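Clutter, and the people who sell you the cure for it

Every November the tidying season starts up again. The leaflet came through my door in Haselville along with the pizza menus: an evening talk at the library on "living with less", tea included, followed by a chance to buy a set of matching storage tubs. I went, mostly for the tea.

I should say where I stand. I have been told to throw things away by experts for most of my adult life, and I have noticed that the experts nearly always have something to put in the gap. First it was wicker baskets. Then it was labels. This year it is the "one in, one out" rule, which the speaker presented as though she had found it on a mountain. For every thing you bring into the house, one thing leaves. Fine. She then sold 34 sets of tubs, and I didn't see anybody asked to hand one back at the door.

The talk leaned on a figure. The average home, we were told, contains 1561 objects we never touch. I asked where the number came from and was told it was "from the research". I asked whose. She said she would email me. I am still waiting, and I would like to know whether a box of screws is one object or 400, and whether a jigsaw puzzle puts you over the limit by itself.

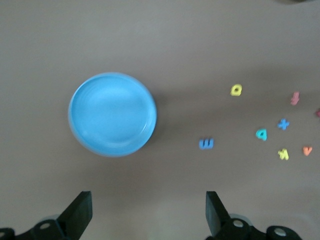 Children's things come in for the harshest treatment in this sort of talk. Small pieces are the enemy, apparently, and every set should be kept whole, in its own tub, with its own lid. I don't know any family that lives like this. Foam letters spread about beside a light-blue bowl are what most tables look like wherever there are letters and a table, and I can't see who is harmed by it. The bowl is good enough for a tub. It was also, I would guess, a good deal cheaper than the ones on sale at the library, which came in three shades of grey and had to be bought as a set.

What bothers me more is the claim that all this makes you happier. It may do. I felt quite cheerful after clearing the hall cupboard last spring, but I had also just found my good torch. I doubt a bare shelf would have done the same for me. And there is a sort of person who is plainly made miserable by it. Bülent Dönmez, who reads this newsletter and writes to me when I get things wrong, says he cleared out his father's shed in Fanddale in one go after reading a book on the subject. He has since bought back, at full price, a mitre saw, a stepladder and a decent pair of shears. He puts the bill for his new, lighter life at more than the book promised to save him.

The shops know this, of course. The Yoshida storage range, which half the room seemed to own already, now includes a box for keeping other boxes in while they are empty. I looked at it for some time. It has a lid.

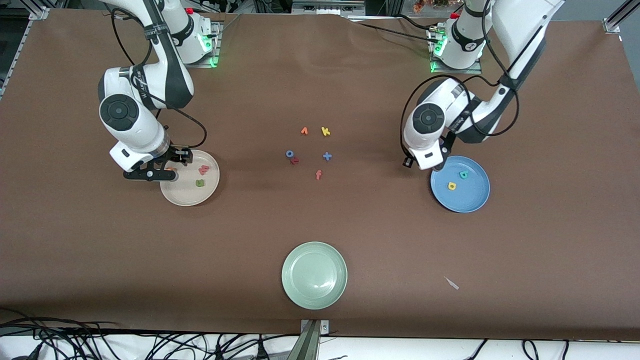 Two letters on each of two plates, more on the table. By the library's rules, none of these has been put away.

To be fair to the speaker, a few of her points were sound. Don't keep medicines past their date. Don't keep a broken kettle because you might mend it, if you have had it three years and haven't. Check what you own before you go shopping. My grandmother in Clesness could have told you all of that for nothing, and she had a drawer so full of string and candle ends that it needed two hands to open. She could also find anything in it in the dark, and during power cuts she often had to.

I tried the rule at home anyway, so that nobody could say I hadn't. I kept it up for 21 days. In that time I brought in a loaf tin, a library book and a pair of socks. Out went a cracked loaf tin, a different library book and a pair of socks, all of which would have gone without any rule. On the last day my sister gave me a lamp and I gave up.

The talk is being repeated in the spring, this time with a workbook. If you go, ask about the 1561 – and if you get an answer, please send it on. Letters on this or anything else to the usual address. I have plenty of room to keep them.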